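What the Assembly Stations Ask of Us

August 23, 2021

When Wolovstead placed its first two-armed robots on kit assembly in the Gralleck building, most of the discussion concerned headcount. That question has been answered for the present: the 32 people who worked the line are still employed here. A harder question remains, and management has been slow to take it up. It concerns what those people now do all day.

Kit assembly was repetitive work, but it carried skill. An experienced assembler could feel a badly molded pin before it reached the board. That knowledge was never written down, and the company paid nothing extra for it. 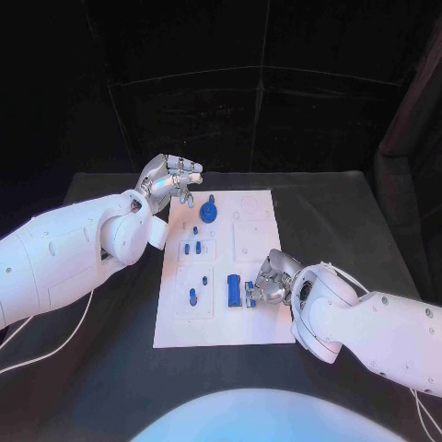

Under the present arrangement, the same employees prepare boards, clear faults and sign for finished kits. They answer for the result of motions they did not make. Their job descriptions date from before the change, and so do their pay grades. A worker who halts a station to question a part must enter a reason code, and none of the codes allows for judgment.

The Jumarness plant took a different course. Its assemblers were given 244 hours of paid training and the authority to change a station's routine. Wolovstead should adopt both measures before it extends the program to the Alexiou site.

The stations themselves are sound equipment, and this writer does not ask for their removal. The people beside them should have a say in how they are run.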